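Speaker notes - Tenants' Rights and the First Legal Appointment
Filta Housing Law Project
Community briefing, Hurell Branch Library, 4 Dec 2021

Slide 1. Welcome and purpose

Welcome the audience on behalf of the Filta Housing Law Project. State that this session gives general information and does not create an attorney-client relationship. Ask anyone with a court date in the coming week to speak with the intake desk before leaving.

The project represents low-income tenants in eviction, repair and security deposit matters. Services are free to households that qualify. We do not ask for payment at any stage, and we do not take a share of any money recovered.

Slide 2. Who we serve

Our service area covers the Hurell and Roy neighborhoods and, from November, the Keton district. Most residents who contact us live in apartment buildings on ordinary residential streets, and many have been in the same home for years.

Last year the project opened more than 70 cases. Of these, 52 concerned a notice to leave the home. Pause here for questions about the service area.

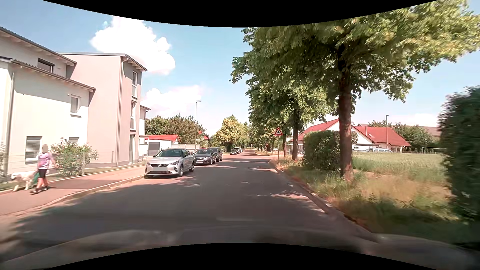 Slide 3. When a notice arrives

A notice from a landlord is not a court order. Only a court may order a tenant to leave, and only an authorized officer may carry out that order. Repeat this point, as it is the one most often misunderstood.

Advise tenants to keep the notice and the envelope, write down the date received, and call the intake line the same day. Court papers are a separate matter. They carry a deadline for a written response, and a tenant who misses it may lose the case without a hearing.

Slide 4. The first appointment

An appointment usually lasts two hours. Tenants should bring the lease, rent receipts, any letters or text messages from the landlord, and photographs of repair problems. A person who has no written lease should still come. Interpreters are available on request - please ask when booking.

What a tenant tells our attorneys is confidential. Staff will not contact the landlord without the tenant's permission.

Slide 5. Referrals and partner agencies

Partner agencies may send referrals by telephone or on the blue form. The form must be signed by the tenant. We aim to reply to each referral within 10 working days, and sooner where a hearing has been set.

Hand out the referral forms at this point. Leave the intake number on the screen during questions, and do not discuss the facts of any person's case in the open room.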